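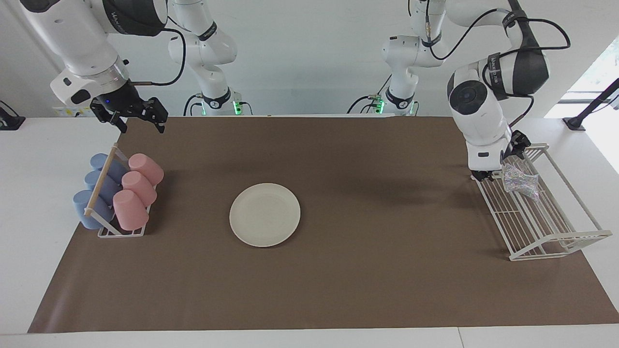
One of the regulars at the Nulau workshop put it best on the sign-up sheet for last month's open evening, writing that a year ago the arms couldn't find the table and now they were being trusted with the dishes. Another hand had added underneath that trusted was a strong word, but please keep going.

We are keeping going! Nulau, the shared workshop on the upper floor of the old Harasym building in Adstead, is very happy to announce that its two-arm kitchen helper project will be shown to the public in November, and that the full build notes will be put out free of charge on the same day.

Adstead, Oct 23, 2023 - The project began as a bench repair. Two robot arms came to the workshop from a closed-down packing line, one with a bad wrist joint and the other with no cables at all, and a few members spent a winter of evenings getting them to move again. Once they moved, everybody had an idea of what they should do. Painting was suggested, and chess, and watering the tomatoes. The vote went to clearing up after supper, which everyone at Nulau has to do and which very few of us enjoy.

So the arms were bolted side by side along the back of a white table, brown paper was laid over the top, and the group went looking for things to put on it. Cups in light blue and pink, plastic so that a bad grab costs nothing. A plain round plate. A wire rack for the cups and another for the dishes. The racks are the regular kind you find in any kitchen store, and the group has been strict about leaving them that way: no special handles and no magnets hidden underneath. If a helper is going to be any use at home it has to cope with the rack you already own.

The brown paper deserves a word, as visitors always ask. It was put down to protect the tabletop and stayed for other reasons. It cuts the glare from the window, you can write on it in pencil, and when it gets too scuffed you roll out a new piece. The early sheets are full of little crosses showing where a plate was meant to land, along with a good many sums and one recipe for plum cake.

Plates have been the hard part. A cup has a wall you can get hold of. A plate lying flat gives a two-fingered gripper almost nothing to work with, only the raised rim, and if you come in a shade too low you push the whole thing across the table. The group tried rubber pads, then softer rubber pads, then a slower approach with a slight tilt of the wrist, and the tilt is what finally did it. The first plate to go into the rack and stay there got a cheer loud enough that the band practicing downstairs stopped and came up to see.

Since then the work has been about using both arms together. One can steady a rack while the other fills it, which sounds simple and took most of the summer. Wire racks are light and they like to slide. The two arms also have to stay out of each other's way over the middle of the table, and the cables have to be long enough for a full reach without snagging on anything. There is a whole chapter on cables in the build notes. It's a good chapter!

Some facts for those who like them. The build has taken 4 members' worth of steady work, with plenty of others dropping in. The log book holds 198 entries, from single lines to several pages with drawings. Nearly 800 practice runs have been made with the cups alone, and the notes include the failed ones, because those taught us the most. The two arms are the only costly pieces in the project, and the notes have a section on building a smaller version with hobby parts for people who would like to try it on the kitchen counter.

Broritz, the machine shop across the yard, cut the mounting plates for the arm bases and let the group use its drill press whenever ours was out of order (often). We are very grateful. Broritz has also offered to cut a small batch of the same plates for anyone building from the notes, at the price of the metal.

The November open evening will be an ordinary working night with the doors open. The arms will be set up on their table and visitors can lay out cups and plates however they like, then watch what happens. We would love for people to bring a cup or a plate from home, as long as it isn't one you'd miss. Odd shapes are welcome. The group especially wants to see handles, which the grippers haven't had much practice with so far.

There will also be a bench for beginners, with a single small gripper on a stick that you work by squeezing a lever. It has no motor in it at all and it's the fastest way we know to understand why picking up a plate is difficult. Children tend to be better at it than their parents.

Entry is free. The stairs are steep and there is a freight elevator at the back, so please ring the lower bell if you would like to use it. Tea and soup will be served, and the washing up will be shared between the arms and whoever is standing closest.

About Nulau: Nulau is a member-run workshop in Adstead with benches for wood, metal, sewing and electronics. New members can come to any open evening and try a bench before joining. The build notes for the kitchen helper will be available at the front desk on paper and from the workshop's own web page, and may be copied, changed and passed along by anyone.

Press visits before the open evening can be arranged through the front desk. Please allow a couple of days for a reply - we all have jobs and the desk phone is next to the table saw.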